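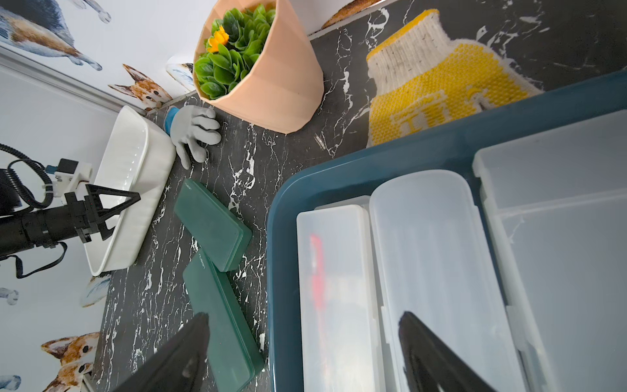 What is a containment tray for?
Its job is to give a group of small items one edge and one floor, so that the group can be lifted, wiped under and put back in a single movement.

Unit 7 - Trays, lidded boxes and cases on a shared counter
Course notes, Household Storage and Surface Care. Instructor: Imani Rosenthal

7.1 Terms
Open tray: a shallow vessel with a rim and no lid. Contents are reached from above.
Lidded box: a closed vessel, with or without a latch. A translucent lid shows color and rough shape, seldom detail.
Case: a narrow closed vessel for one class of item, such as pencils.
Loose item: anything on the counter outside a vessel. A work glove laid flat is a loose item. So is a potted plant, although in the inventory it is entered under "fixed" if it stays put for the whole term.

7.2 Nesting
Boxes placed side by side in a tray count as one nested group. Set the long sides parallel. Mixed widths are acceptable. Leave enough space at the rim for the fingers. The tray used in the Lukside exercise holds 880 grams when full; students weigh it before and after sorting and enter both values on the sheet.

7.3 Dark and light surfaces
On a dark veined counter, dark green or black cases have low contrast and are easily missed in a quick check. White vessels stand out. Crumbs behave the other way: they show on a pale tray floor and are lost on dark patterned stone. A white tray with dark specks on its floor is graded "in use, wipe", whatever it holds. Molded ridges in the side wall are wiped along their length, then the floor from the far corner toward the near one.
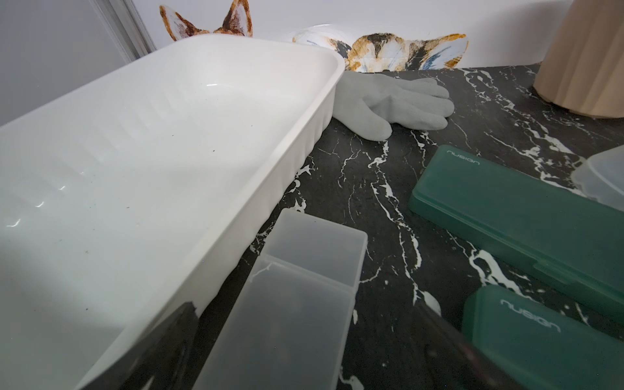

7.4 Matching cases
Two cases of the same make and color cannot be told apart by the brand name on the lid. Label the short end. Labels on the lid are hidden once the cases are stacked. In the Gradier layout the cases lie parallel with a strip of counter between them; in the Pichler layout they touch. Both are accepted in the practical. State which one was used.

7.5 Exercise
Clear a counter section around 100 cm wide. Sort all loose items into tray, box, case or "fixed". Gloves go in last, flat, cuff toward the wall. Record the time taken.

Reading: Vudari handout, sheets 1 to 3. Sheet 4 is optional - it repeats 7.2 with older terms.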